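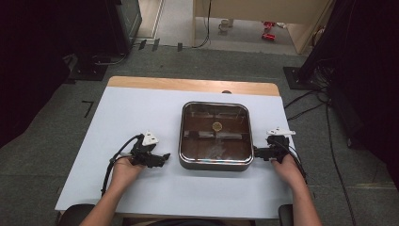

Plerkel hand-held grippers, pair: three months of use

We bought the pair in February for recording two-handed tasks at our Navville office. Setting up took 14 minutes, most of it spent on the software.

Grip is good. With one in each hand you can hold a square metal tray from both sides, and the black fingers do well on rounded corners. Small flat things are harder, and I still drop coins.

The cables are my main complaint. Each gripper has its own, and they get in the way when you reach across the table. Fitriani Entili, who shares the kit with me, tapes hers to the chair.

Battery life doesn't come into it as they run off the mains. One trigger went stiff after 3000 squeezes and Plerkel replaced it in 18 days.

Four stars. I would buy them again with longer leads.

Tobias Holloway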